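Clesine Community Kitchen
Progress report to the Gornau Fund
Prepared by Neelam Bisht, kitchen manager
Saturday, April 29, 2023

This report covers the tableware and storage part of the grant. The cooker and extraction work is being reported separately by Brendan Doherty once the final invoice is in.

What the money was for

The application asked for help to replace the mixed crockery we had been using for the shared lunches. A lot of it was chipped, and the plates came in so many sizes that they could not be stacked safely. We also asked for shelving in the back store and for two days of paid help to clear out the old stock.

Progress to date

The clearing out is finished. Sakda Srithong and Wichai Wannasri emptied the tall cupboards and sorted everything on the long table by the hatch. Anything cracked was thrown away. Sound pieces went to the Chaiyaporn lunch club, who collected them in their own van. We kept the glass jugs and the steel trays, as there is still plenty of wear in them.

The new everyday plates have been delivered and are in use. We bought 100, all one size, and they fit the racks in the dishwasher with a little room to spare. One box arrived with breakages and the supplier replaced it without any argument.

For the serving table we chose large black oval plates with a matt finish and a raised rim. Boonsong Meesuk, who leads the cooking, wanted something shallow that would still hold a sauce, and rice and vegetables are easy to see against the dark surface. We bought 22 of these, which is fewer than planned. The price had gone up between the application and the order, and we thought it better to buy fewer of the right plate than change to a cheaper one.

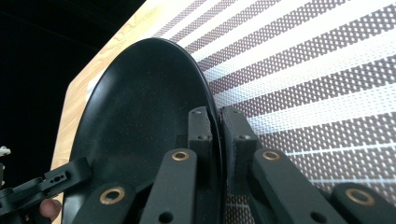

The dark finish does need some looking after. Dust and bits of lint show up on it much more than they did on the old white plates, so the ovals are now wiped with a dry cloth before food goes on them. This has been added to the setting-up sheet on the store door. We have also stopped using the green scouring pads on them, after one plate was marked in the first week.

Storage has gone more slowly. The lower shelves are up and hold the everyday plates and bowls. The upper shelves are waiting for longer brackets - the ones supplied were too short for the depth of the ovals. Until they come, the ovals are kept in short stacks on the bottom shelf with a sheet of felt between each plate. It is safe but it takes up space meant for the pans.

Spending

The crockery line is fully spent. The shelving line has £200 left in it, which will cover the brackets and the fitting. We do not expect to ask for anything further under this part of the grant.

Still to do

Fit the upper shelves and move the ovals off the bottom one.
Label the shelf edges so that plates go back to the same place after washing.
Buy more felt, as the first roll was used up.
Write up a breakages list and keep it with the stock book.

Wichai will fit the brackets when they arrive. The supplier has promised them before July, and I will send a short note with the receipts when the shelves are up.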